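Das Kissen muss mittig liegen

Kommentar von Carter Simard

Wer in diesem Land ein Sofa kauft, bekommt es ohne Zierkissen geliefert und besitzt spätestens zwei Wochen danach welche. Ich weiß nicht, wie das zugeht. Unser Haushalt hat es auf drei gebracht, von denen zwei inzwischen im Schlafzimmer leben, auf einem Stuhl, auf dem man deshalb nicht mehr sitzen kann. Das dritte durfte bleiben. Es hat auf dem Sofa eine feste Adresse: an der Rückenlehne, genau über der Naht zwischen den beiden Sitzpolstern.

Im Juni war ich zu Besuch bei Leuten, die ihr Wohnzimmer nach dem Katalog von Cleletti eingerichtet haben, und ich habe mich eine geschlagene Stunde lang nicht angelehnt. Man will ja nichts kaputtmachen. Das Kissen stand da wie ein Ehrengast, und ich saß daneben auf der Kante, das Glas auf dem Knie, und lobte das Leder.

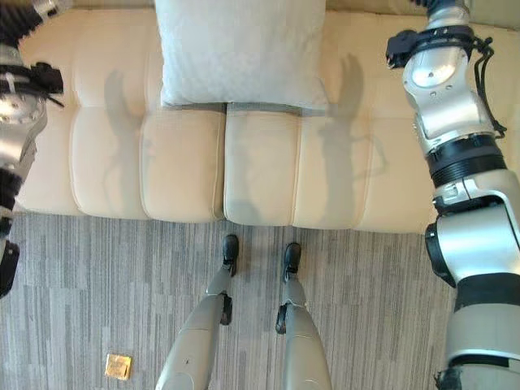
Wozu ist ein Zierkissen gut?
Es verdeckt die Stelle, an der zwei Polster zusammenstoßen, und gibt Gästen etwas, das sie vor dem Hinsetzen verlegen in die Hand nehmen können.

Das ist nicht nichts, aber für 1.546 Euro, die ein Ledersofa von MacPherson in unserem Möbelhaus kostet (Kissen extra, versteht sich), hätte ich mir eine Naht gewünscht, die man herzeigen darf. Überhaupt, das helle Leder. Creme ist die Farbe von Menschen, die keine Tinte im Haus haben. Wer sich dafür entscheidet, unterschreibt einen Vertrag: kein Rotwein, keine neuen Jeans, keine Zeitung, die abfärbt. Der Verkäufer nannte das »pflegeleicht bei entsprechender Pflege«, ein Satz, über den ich auf der Heimfahrt lange nachgedacht habe.

Dann die Steppung. Früher war ein Sitzpolster eine glatte Sache, man wischte darüber und war fertig. Heute wird gesteppt, längs und quer, bis das Möbel aussieht wie eine Daunenjacke mit Füßen. In den Rillen sammelt sich alles, was eine Familie im Lauf eines Winters verliert. Ich besitze für diese Rillen eine eigene Bürste der Firma Skuleo. Sie kam mit einer Anleitung, und die Anleitung habe ich gelesen, was einiges über meinen Zustand sagt.
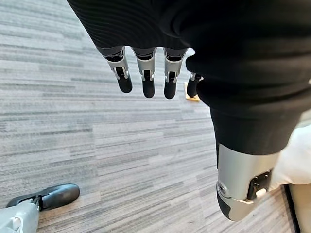

Seite zuletzt geändert: im Juni, 18:40 Uhr

Zum Teppichboden nur so viel: Grau war ein Kompromiss. Meine Frau wollte etwas Helles, ich wollte etwas, auf dem man Krümel nicht sieht, und Wolldale hatte genau einen Ton im Angebot, der uns beide gleichmäßig enttäuschte. Seither liegt er da und passt zu allem. Auf Grau kann man keinen Streit anfangen. Man kann auch fast 2 Stunden lang darauf nach einem Hemdknopf suchen, und beim Aufstehen sieht man dann von unten, dass das Kissen schief liegt.

Und damit bin ich bei meiner eigentlichen Beschwerde, dem Geraderücken. Ich habe nichts gegen Ordnung. Eine gespülte Tasse nützt mir, ein gefaltetes Handtuch finde ich wieder. Das gerückte Kissen nützt mir überhaupt nicht, es wird beim nächsten Hinsetzen weggeschoben und beim Aufstehen wieder hingestellt, Abend für Abend, von erwachsenen Menschen mit Schulabschluss.

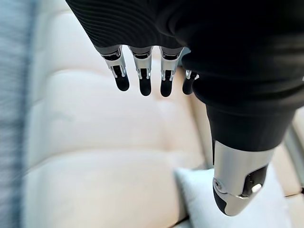
Man könnte es natürlich weglassen. Ich habe das zu Hause vorgeschlagen, zur Probe, für einen Monat. Die Antwort war, das Sofa sehe ohne Kissen so leer aus. Mein Einwand, ein Sofa sei für gewöhnlich leer, bis sich jemand draufsetzt, wurde zur Kenntnis genommen. Am selben Abend fand ich das Kissen wieder an seinem Platz und rückte es, bevor ich ins Bett ging, ein Stück nach links.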